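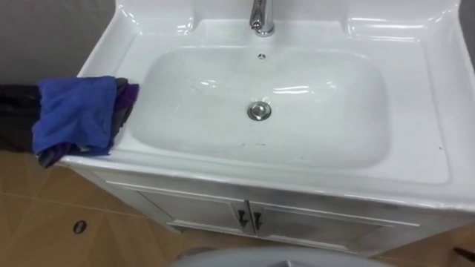

Raghda Hamdan
Second-year student, Household and Materials Studies, Wornunska College
Project partner: Randa Haddadin
Handed in Jul 2, 2002

Getting Black Marks Off a White Basin

1. Why a basin

Our first proposal was on the fading of curtains, which would have needed a south-facing window and a good deal more summer than we were given. The second was on basins. Everyone has one, everyone has an opinion on how it should be cleaned, and the opinions don't agree. My grandmother swears by vinegar. Randa's mother thinks vinegar is for chips.

The question we settled on was a small one. If dark marks are left on the floor of a white ceramic basin, how much of the job can be done with a cloth and plain water, and does the way you wipe make any difference? We left cleaning products out of the main trials. This was partly on principle and partly on account of our budget.

2. The basin

All the trials used a vanity unit, white ceramic on top and a white two-door cabinet underneath. The basin is a wide rounded rectangle with a chrome single-lever tap at the back and a domed chrome stopper in the middle of the floor. There are moulded ledges at the back for soap and so on, and a broad flat deck on the right, which is where one would put a toothbrush mug if one lived there.

It's a very shiny basin. We liked this at first. By the second afternoon we had found that shine and dirt are hard to tell apart from certain angles, and that the back slope in particular will show you a bright stripe whatever you have or haven't done to it. All the scoring was therefore done looking down from the front edge, by both of us, separately, without conferring. We conferred afterwards, at length.

3. Marks

We needed something dark that would run. Ink was suggested and then withdrawn when we considered whose basin it was. In the end we used a black water-based poster paint, Brilard, thinned until it would come off a brush in drops. Each batch was 50 ml of paint made up to 300 ml with tap water, which is far more than anybody needs and lasted us the whole project with enough over to paint a small shed.

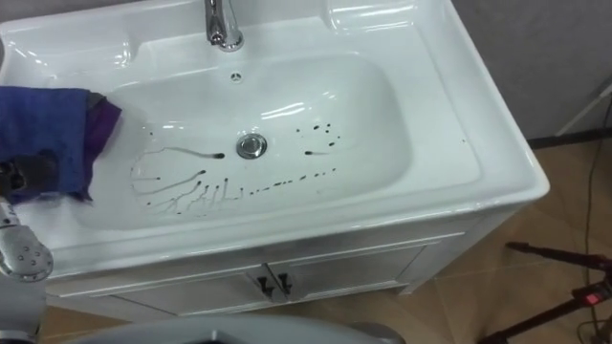 The paint did not always go where it was aimed. Drops flicked from the brush tended to land as dots and stay as dots, and we came to think of these as the easy marks. Poured drops were another matter. They ran, they branched, and some of them set off for the plughole by a route neither of us would have chosen. We had planned a neat grid of nine marks per trial, and there is a drawing of this grid in my notebook that I am still rather proud of. It was never achieved. Instead we sorted the marks into "spots" and "streaks" and scored each kind from 0 (gone) to 5 (as it was).

4. Cloths

Two sorts were compared: a woven cotton cloth sold under the name Follum, and a fluffier one from Serrano. Both were washed twice before use to get rid of the loose fibres. Serrano's went on shedding regardless. We wrote "lint" in the margin of the results sheet so many times that Randa began using a tick.

5. Wiping

Three methods were tried: straight wipes from back to front, small circles, and pressing the cloth down and holding it on the mark before moving it. We allowed a fixed count of strokes per trial and kept the cloth folded where possible, as an open cloth drags its corners through marks you haven't got to yet. Stretches near the stopper were scored on their own sheet. The rim of the stopper is where a cloth wants to ride up, and what you push towards it is inclined to stay there. 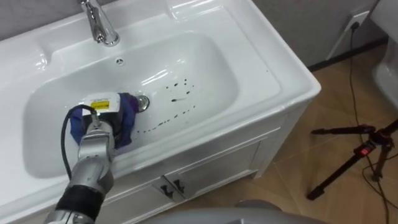 Fig. 3. Cloth pressed to the basin floor beside the drain; marks to the right of the drain.

6. What we found

Over 142 trials, pressing first and wiping second gave the best scores for spots with either cloth. Circles were the worst for streaks. They turned a thin black line into a wide grey area, and for this we had only ourselves to blame, having both predicted that circles would win. Straight wipes came in the middle and were the quickest.

The cotton did slightly better than the fluffy cloth, though by less than the difference between Randa's scores and mine. She is a harsher marker than I am. We've given both sets in the appendix, and the reader can choose whom to believe.

7. What we'd change

Proper lighting, to begin with. A third person to do the scoring, who hasn't spent the afternoon doing the wiping and doesn't care how it comes out. We'd also start the paint thicker. And the stopper ought to have been taken out for half the trials – we thought of that in the week the report was due.

If there's time in August we may repeat the streak trials on an older, duller basin, should anyone be willing to lend us one.

Word count including appendix: 3,698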